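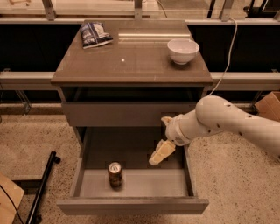
Bedroom walk-round, Remthorpe flat, June 2021

I do this one every time the flat changes hands, and the nightstand always gets its own section because small furniture is what people bang their shins on (and stuff their rubbish into). My comments go after each point, so skip them if you only want the ticks.

1. Stands level, no rocking
OK. I pushed down on each corner in turn. Terrazzo is lovely to mop but it shows up a short leg straight away, and this one sat firm.

2. Top surface sound, no lifting or burns
OK. There's a bit of shine left on it, which pleased me! Dark tops like this hide cup rings until the light catches them, so get your head down low and look across it.

3. Top clear of food and breakables
Not OK. Crisp-type bag on one side, little white bowl over towards the back corner on the right. The bowl is the one I'd move first, it's ceramic and that floor is unforgiving. Bag in the bin please, we had ants in December and I am not doing that again.

4. Upper drawer closes flush
OK. No handle on the front, so feel underneath for the edge and don't go at it with a butter knife. Yes, I've seen the marks on the other one.

5. Lower drawer runs freely and stops where it should
OK, just. It comes right out towards you and it's a bit stiff on the way back. I gave the runners a wipe with Clisen and it helped.

6. Drawers empty
Not OK. Drinks can standing up in the bottom one. Take it out before you shut the drawer, and check for sticky patches while you're in there.

7. Drawers left shut
Not OK when I looked. Knee height, pulled all the way out, and you've got to get past it in the dark to reach the loo. Shut it every single time, even if you're only popping out for a cloth.

8. Fixed to the wall
Not fixed. It's low and I'm not too worried, but the Cutumik straps are in the hall cupboard and it's a job of 20 minutes or so. I'd like it done before a family with a toddler comes in.

9. Walking space beside the bed
OK. I go by 438 mm, which is the width of my vacuum box, and it fitted with room to spare.

To put right: points 3, 6, 7 and 8. I'll look at the wardrobe next.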